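Budget for the Greltero trial, second pass

Mared Watkins asked me to put the numbers for next year's trolley order in one place, so I'm doing it here. The plan is still one Greltero mobile robot to move supplies between rooms, with stainless trolleys for it to push and for us to push when it is charging.

Foveck quoted for 6 trolleys. I want 7. One will always be out for cleaning, and wiping down the posts and handle by hand takes a person away from other work.
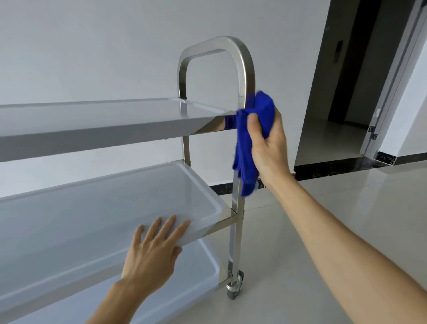 Cleaning was missing from my first budget. I had the robot, the charger and the service plan, and nothing for cloths or for the hours. I have now put in 200 microfiber cloths for the year and a line for staff time. Sirkka Pesonen thinks 50 cloths would do if we wash them properly. She may be right, but I left my number in for now.

The Skollero trolleys are cheaper - but the casters are sold separately, and I still don't have a price for those.

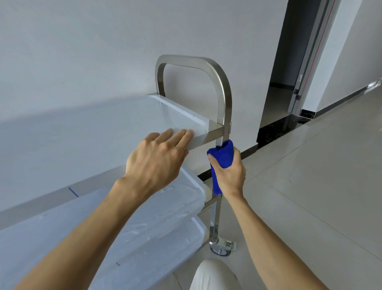
I also need to settle the handle height before we order, as the Greltero coupling only fits a certain range. Obi is measuring the doorways and thresholds this week. If any of them need a ramp, that comes out of the same budget and the seventh trolley waits.

Quotes are due in December. I'll post the revised sheet once Foveck gets back to me about delivery.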